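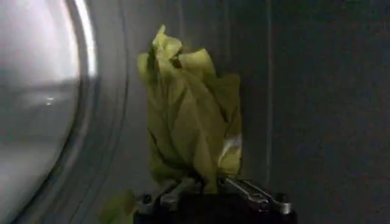
Stuck on second boss in Grellville, is my build just bad?

Posted by Bongani Lekota

Right so I got Grellville with the August monthly games and I'm hooked, but I can't get past Andon. Must be 30-odd goes by now. First boss no problem, swamp floor fine, then I walk in to Andon and I'm dead in two minutes. Best I've managed is getting him to 637 health left, and that was a run with the fire spear which I haven't seen since.

What I usually run – short sword, the heavy shield, whatever blessings give max health. I take every curse door because the loot's better. Normally arrive with 132 health and two potions.

Is the shield pointless here? Seems like his second phase goes straight through it. Also is it worth spending shards on the starting chest or should I save up for the Dernton upgrade, the one that costs 1476? I've got just under half that. Don't want to waste them if theres no refund.

Playing on PS5 if it matters. No spoilers for floor three please.

Oratile Mthembu

Shield's fine for phase one, useless for phase two. The red swings ignore block completely. You have to dodge those, and dodge towards him, past his left arm. Backwards just puts you in range of the slam.

Bigger problem is the curse doors. Every curse you carry in adds damage to his hits, it's in the small print on the altar screen and easy to miss. Take one, two at the very most, skip the rest. You'll have worse loot and it won't matter much.

Max health blessings are a trap on that floor imo. Get stamina ones. Short sword is quick but you run dry after four swings and then can't dodge – I'd bet that's how most of your runs end.

Shards: no refund, sorry. I'd save for Dernton. It gives you a third potion slot AND lets you reroll one shop item per floor, so you'll see the fire spear a lot more. The starting chest is mostly junk until you've unlocked more weapons, I opened loads and got daggers nearly every time.

One more thing, his phase two starts at half health whatever he's doing. So keep your special for that moment, he stands still for a second or so while he changes over. Free damage.

zulu_plays

just use the bow. stand by the back pillar, shoot, roll, shoot. boring but did it first try on 100 health

edit – ok someone messaged to say they patched the pillar so he jumps over it now. bow still good tho

Bongani Lekota

Cheers both. Didn't know about the curses adding damage, I was walking in with four or five every time, no wonder. Tried again with one curse and all stamina stuff, got him down to a sliver then rolled into a wall. Will try dodging left next, and saving the shards.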